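Home | Tickets | Knowledge Base | Release Notes | Sign in

Ticket: Pre-run clearance check rejects valid start states in tabletop dice scene
Project: Nerine
Component: Fimeo rule checker
Priority: normal
Status: resolved, doc change pending

Reported

We run the Nerine tabletop tasks in simulation against the Ruggiero site rules before any policy is allowed on hardware. Rule 2 in that set says the arm must begin an episode with the gripper open, empty and clear of every object on the table. Since the February update, Fimeo fails the start state on a large share of seeds. The log line is always the same:

START_STATE rejected: clearance below minimum (60 mm)

I ran 500 seeds of the dice task and 29 were rejected. I opened several of the rejected ones in the viewer and the hand was well up in the air with the fingers apart. 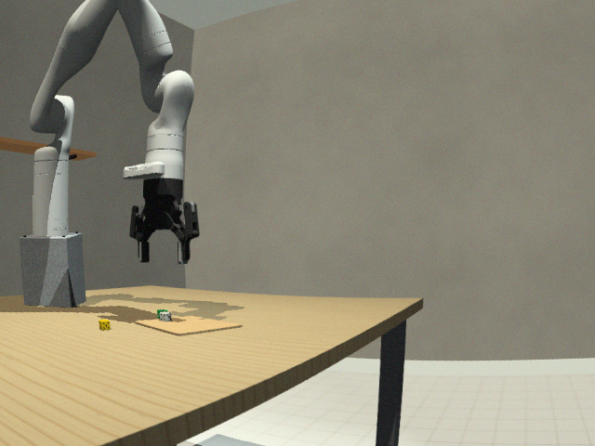 The rule file has not been edited on our side. The minimum is still 60 mm, measured from the lowest point of the tool to the highest point of any object below it. Same result on two workstations and on the build server, so I don't think it is a driver problem.

Steps to reproduce
1. Load the dice task with the default table.
2. Turn on strict mode in Fimeo.
3. Reset with any seed from the attached list.
4. Read the checker output before the first action is sent.

Reply from support

Please send the checker trace for one rejected seed, with the time stamps left in. Also confirm which event your config uses to trigger the check. The options are "on_reset" and "on_first_action".

Reporter

Trace attached. The config says on_reset. I didn't know there was a second option. It isn't in the Devevia integration guide, or at least not in the section on start states.

Support

Thanks. The trace shows the problem. With on_reset, the check can fire while the arm is still being moved to its start pose. On most seeds the move is finished by then. On the rejected ones the checker reads a joint state from partway through, with the tool low, and compares that to the limit. The number it reports is correct for that instant, but it is the wrong instant to be checking.

Please try the following:
- Set the trigger to on_first_action.
- Set settle_steps to 2 or higher.
- Leave the 60 mm minimum alone. We have seen other teams lower it to get past this message, and then the rule no longer does its job on the real cell.

One more thing to look at while you are in the file. The clearance rule applies to start states only. Low poses with the fingers closed come under the tool-to-table rule, and that one has its own limit. If you have both rules pointing at the same value, you will get rejections during normal work near the surface.
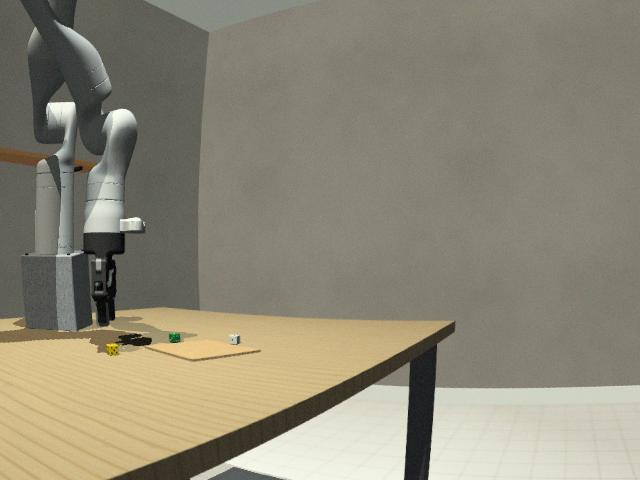
Fig. 2. Closed fingers just above the tabletop. Check against the tool-to-table rule, not the start-state rule.

Reporter

They were pointing at the same value. Somebody had copied the block when the second rule was added. I split them and made the trigger change. Reran the same 500 seeds in strict mode — no start-state rejections.

I also put in a seed with a deliberately bad start pose to make sure the check still catches it. It does.

Support

Good. Keep that bad seed in your regression set. The site rules ask for at least one known failure per check, and a lot of projects skip it.

We have opened a change request to get on_first_action into the integration guide and to make it the default for new projects. Existing configs will not be changed automatically. The checker will print a warning if it finds on_reset together with strict mode.

Marking this as resolved. Reopen it if the message comes back after the next update.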